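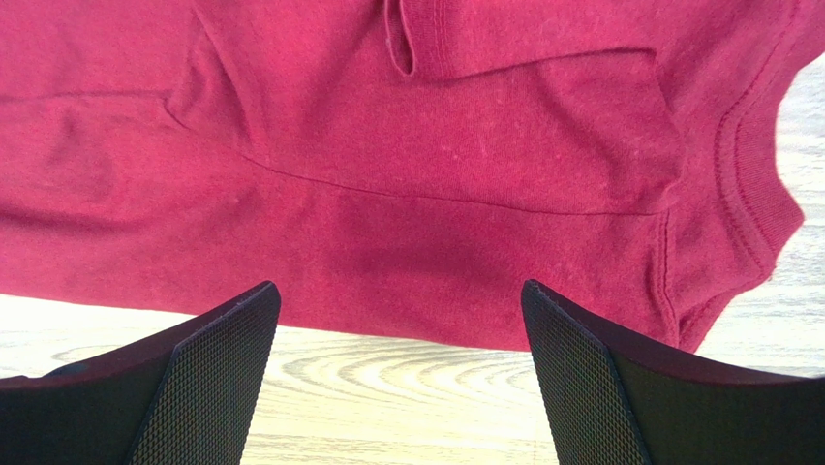
Fomisness Clothing Exchange
Minutes of the Sorting Group, 21/02/2026

Chair: Gunnlaugur Skov
Apologies: Þórarinsdóttir

1. Minutes of the last meeting
Approved without changes.

2. Condition of donated clothing
The Chair reported that 300 garments had been received since the last meeting. Members discussed whether knitwear with lint or pilling should go on the rails. It was agreed that such items will be accepted if the seams and collar are sound. Items with holes will go to Prina for rag use.

3. Folding
It was agreed that garments will be laid out on the table, checked on both sides and folded before being stacked by color. Blue and red items will be kept in separate stacks.
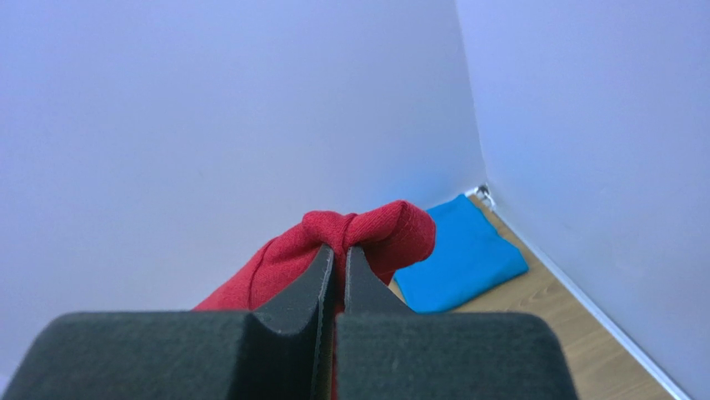
Item 3: red cloth, with the folded blue cloth to the right.

The Chair will write a one-page folding guide and send it to the Indness branch.

4. Labels
Members noted that small labels are often missed during checking. Size labels are to be read before folding, and garments without one will be measured. An order for 200 stick-on size labels was approved.

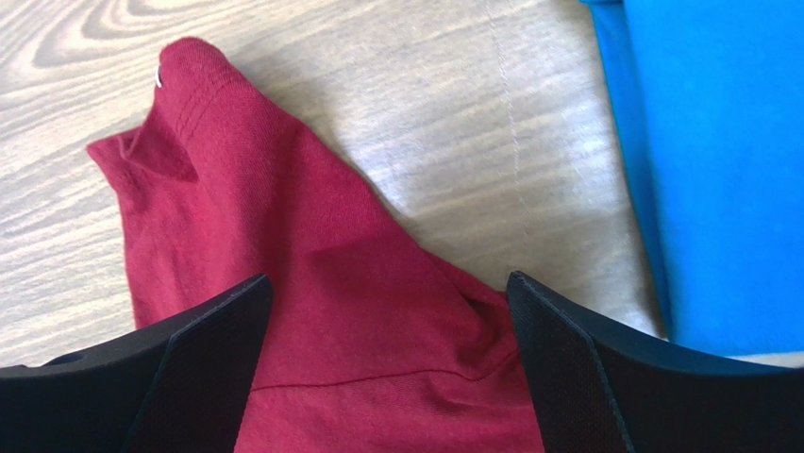
5. Next meeting
To be held in May. The Chair will confirm the date in writing.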